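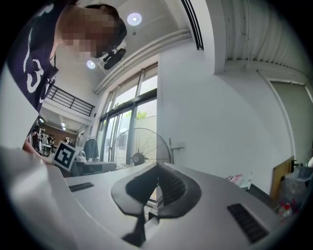 Re: [equip-plan] hand-held grippers, second lot - numbers before the break

Sorry for the slow answer, been on the phone with freight half the morning. Replies inline-ish.

On 12th December the Josirine site wrote:
> We have 3000 left in the equipment line and it has to be commited
> before January or it goes back. Can we put the lot toward more
> hand-held units from Ganow? Also does the head camera come with
> the gripper or is that a separate order? And do we need our own
> marker stands or can we keep sharing yours.

Head camera is separate. Always has been, the Ganow quote just lists it on the same page, which caught us out last year too. Strap and mount are extra again. Read the second page.

3000 gets you 2 grippers with mounts, no cameras. We have the same amount left in our line, so if we pool it we can do the cameras as well and still have something for spares. Need a yes from your end in writing, an email to the list is fine.

Spares - please don't skip these. The black rubber mounts are what we go through. Put 9 on the order, they ship in the same carton so no extra freight.

Marker stands: get your own. Sharing was OK when we had one bench going, now every time a stand gets moved somebody has to redo the calibration and that's an hour of labour gone. They're cheap. The printed markers we can do here, matte paper only, the glossy ones catch the light from the windows.

Stellance also quoted. Cheaper per unit but the lead time runs well past January and they won't hold the price. Đorđević does servicing only, no new gear, so leave them off the comparison sheet.

Still to sort:
- which site takes delivery (we have no loading dock, you do)
- who's catalogueing serial numbers
- whether the service plan comes out of equipment or operating. I think operating but check

Will send the combined sheet once I have your yes. Ganow's office closes early for the holidays so sooner the better pls.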